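Home & Kids > Play and toys > Questions

Will a matte grey laminex-type benchtop mark if the kids use it for a play kitchen?

Asked 3 February 2021

We have a plain grey table in the back room, matte finish, and my two (four and six) have taken it over as their play kitchen. I bought it secondhand through Gratitz and the seller didn't know what the surface is. It is smooth, no grain and no pattern. I paid 32 dollars for it so it isn't precious, but I would like it to stay decent because I want to use it as a sewing table later.

The things that live on it are a little saucepan, a few dishes and a tub of play food. The saucepan is my worry. It is dark with a light blue handle, and they drag it from one side to the other all day. I have found dull grey streaks near the end where they "cook". Some of it comes off with a wet cloth and some doesn't.
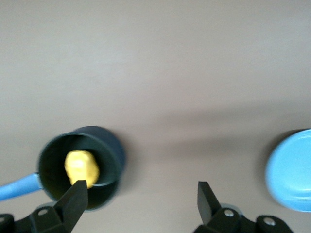
The saucepan with one of the yellow play food pieces in it, blue dish on the right.

What I'd like to know:

Are the streaks scratches, or is it something rubbing off the pan? Is there anything I can clean it with that won't leave shiny patches? And is it worth putting something down over the top, or will that just get pulled off?

I have already tried dish soap and warm water. I haven't tried anything stronger.

3 answers

Answer from Somkiat Klinhom (most helpful)

Sounds like transfer to me. When a pan gets dragged over a matte surface, the surface can take a bit of colour off the base of the pan. It sits on top and looks like a scratch. Run a fingernail across the streak. If the nail doesn't catch, you can probably get it off.

Use bicarb and water mixed to a thin paste, on a soft cloth, with very light pressure. Do it for a few seconds, wipe it away with a clean damp cloth, then look at it once it has dried. Try it underneath or on a back corner first. Don't use the green side of a scourer and don't use a cream cleanser. Those polish a matte finish and you can't undo it. Melamine sponges are the same problem, slower. I put a shiny patch the size of a saucer on my own desk with one.

If your nail does catch, it's a scratch and it's staying. On a mid grey you won't notice it much unless the light is low and coming from the side.

Turn the saucepan over and have a look at the base. If there is a rough moulding line or a burr, take it off with 600 grit wet and dry paper, used wet, then go over it with 1000. Wash it well before it goes back to the kids. If the base is painted or coated, skip the sanding and stick felt dots on it. They'll need replacing when they get grubby.

Answer from brenen_mum

We just put a vinyl tablecloth on ours. Cut it bigger than the table and clip it underneath with those picnic clips. Gets wiped once a day. Mine never bothered pulling it off but they were older.

Answer from 281hillside

Second the nail test. Also check the play food, not just the pan. We had a set where the red pieces left pink on a white shelf over summer. Yellow was fine for us but it might depend on the brand. I don't leave any of it sitting on the surface overnight now, it all goes back in the tub.

On covering it, a silicone baking mat stays put better than a tablecloth. One under the "stove" end would do you, no need to cover the lot.

Comment from the asker

Nail doesn't catch on most of them. There is one near the edge where it does. Did the bicarb on the back corner and it dried the same as the rest, so I'll do the streaks on the weekend. The base of the pan has a small ridge on one side. Will try the felt dots first because I don't have any sandpaper here.

Reply from Somkiat Klinhom

Good. Three dots spaced evenly, or it will rock.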